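Kirnell Table Basket – Care and Set-up Guide
Section 4: Placing the basket and filling it with fruit

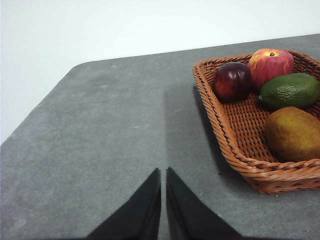 Please read this section before you put the basket on the table for the first time. It is valid for the Kirnell basket in both sizes, and also for the older Gisbridge basket, which has the same shape but a thinner rim.

4.1 Preparing the table

1. Wipe the tabletop with a soft cloth and let it dry fully. Small crumbs under the basket can scratch a painted or polished surface.
2. Choose a place at least 8 inches from the table edge, if the table is large enough.
3. Keep the basket away from a heater or a sunny window. Woven material becomes brittle when it is dry for a long time.

Note: On a very smooth table, put the two felt strips from the bag under the basket. On a rough table they are not necessary.

4.2 Filling the basket

1. Hold the basket with both hands under the bottom and set it down. Do not lift it by the rim when it is full.
2. Check that the bottom lies flat. If one corner stands up, press it gently with your palm and wait for a minute.
3. Put the larger fruit in first, for example apples. Turn the stems to the top, so they do not push into the weave.
4. Add the smaller fruit, such as plums, in the free places along the wall.
5. Stop when you have one layer. A second layer presses on the fruit and also on the sides of the basket.

Caution: The maximum load is 28 ounces for the small size. More weight can open the corners, and this damage is not covered by the Gallagher store warranty.

4.3 Real fruit and display fruit

Both kinds can be used, but please do not mix them in one basket. Children may try to bite a display apple.

With real fruit, look under each piece every 2 days. Juice goes through the gaps in the bottom and can leave a mark on the table – a paper napkin inside the basket helps.

With display fruit, remove the dust with a dry brush. If it is greasy, use a damp cloth with one drop of Limon soap, then dry it before you put it back. Do not use alcohol, it makes the shine dull.

4.4 Cleaning the basket

1. Take out all the fruit.
2. Turn the basket over and tap the bottom lightly.
3. Brush along the strands, not across them.
4. For sticky places use a damp cloth. Never put the basket under running water or in the dishwasher.
5. Let it dry upside down overnight.

For storage in a cabinet, see Section 5.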